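Best way to learn bell ringing as an adult?

Posted in Hobbies and Clubs, Skonusbridge
Jan 22, 2018

I've just moved to Skonusbridge and I can hear the church bells from my kitchen on practice night. I'm 46, not musical, and my left shoulder is a bit stiff. Is it daft to start now? Do I need to read music, and how long before I can ring with other people?
colow_kate

Natalem

Not daft at all, do it! I started at 51 and I can't carry a tune in a bucket. You don't read music, you learn number patterns, and most of it is rhythm and listening. Your first few lessons will be one to one with a teacher standing right next to you, and you'll only do half the stroke to begin with — the backstroke first in my case, then the handstroke, then the two joined up. Joining them up is where everyone goes to pieces for a week or so, and then one evening it clicks and you'll be grinning all the way home.
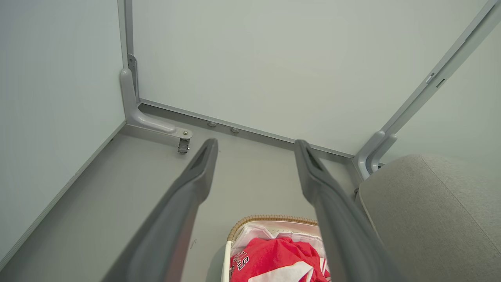

As for the shoulder, tell your teacher before you touch a rope. A bell that's going well needs far less pull than people think (our tenor weighs 924 kilos and a slim teenager rings it), but you do have your arms right up over your head on every stroke. Wear something that lets you reach, and flat shoes. I was ringing rounds with the others after three months of weekly practice, though a lad who started with me took half that.

Miranda

Just go up and ask. Towers are always short of people.

Natnael Alemneh

I agree with most of this, but I'd ask whether the tower has a simulator. Ours in Ganell does, and it means the bell can be tied so it makes no sound outside while you practise with a computer making the noise indoors. I got through my wobbly stage without the whole village hearing it!

Also, go along one July if you can, when lots of towers have outings. We rang at five churches in a day last summer and had a huge lunch in the middle. You'll be made very welcome, even if you can only ring rounds.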